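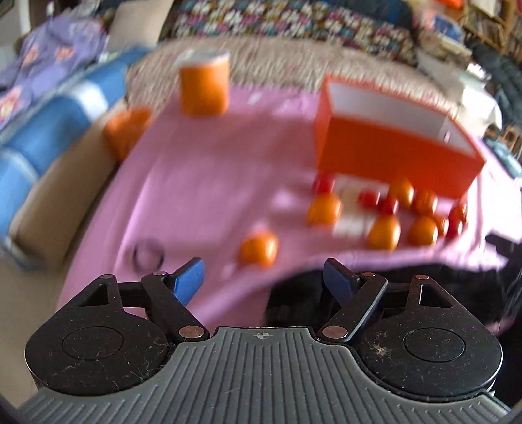 Orange on pink, with the cherry tomatoes in front of the box.

The Orange Table
by Kerubo Rweyemamu
November
2 comments | 40 shares

So every month I pick one color and lay a little table with whatever I can find in it, and this month it was orange's turn! I had been putting orange off for ages. It's a bossy color and I own almost nothing in it, so I spent a whole Monday going through cupboards and then walked over to the market in Grernside for the rest.

The pink cloth was Manuela's idea (Manuela Amato, my neighbor, she also talked me into the mustard curtains). I was all set to go with plain white, and she held the pink up against my orange can and that was the end of the discussion. I should have ironed it a bit better, but I like a cloth that moves a little – it makes the table look like somebody lives there. The fluffy backdrop stayed from last month because I love it too much to put away.

The tomatoes are the stars for me. I wanted small orange ones, not red, and Frans Desmet had them at his stall, sweet as anything. I put down a white card to give them somewhere to sit, but round things go where they like, and I ended up preferring them spread out on the cloth with one off on its own to the left.

The box is orange outside and white inside, and I left it open so you get both. The tall can went toward the back. If I did this one again I'd add something leafy, maybe a few carrot tops, and I'd try a darker pink too. Everything edible went into a pasta that same night – garlic, oil, lots of pepper!

Next month is green, so if you have green things to lend, please shout.

Filed under: Color tables

Recent galleries
The Blue Table
Manuela's Mustard Curtains
Buttons from the Dekker Tin
A Walk Through Grernside Market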